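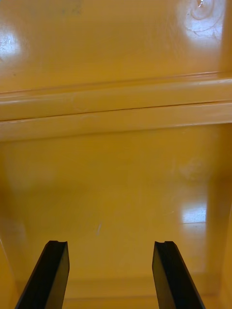 Photo: Tovesano Robotics Club. Reuse permitted with credit.

The Tovesano Bin Trials is a student robotics contest held each May, in which high school teams program a robot arm to reach into a container, retrieve things, and leave the container more or less as they found it. The third part is scored separately, and generously.

Background

The contest grew out of an elective class at Tovesano whose final project was sorting hardware by size. Its first rulebook ran to 18 pages, four of them about cables. Later editions added the Farahani round, in which teams work inside a glossy enclosure. Shiny walls throw back the room lights, and software that has behaved itself all semester may develop strong opinions about a reflection.

Format

Each team gets 100 points at the start and spends the match losing them. Touching a wall costs two points, and dropping a part costs five. Arguing with the referee is free but has never been known to help. Two-finger grippers are standard, with a camera mounted near the wrist so that students can review each approach afterward.

The highest combined season score, 554, belongs to a team called Jerkurow, whose method consisted of moving very slowly. The rules now include a time limit.

Software

Most teams use Stirkex, a shared code library maintained by former students. Its manual covers nearly every function except the ones beginners need first.

Last updated March 20, 2022
1,904 shares | 3 comments

gripperdad: The wall penalty was three points when my daughter competed. She would like this noted.

mm_lathe: Is the Stirkex manual online anywhere? The link on the club page goes to a bake sale.

oldteam6: Cable section is five pages if you count the diagram.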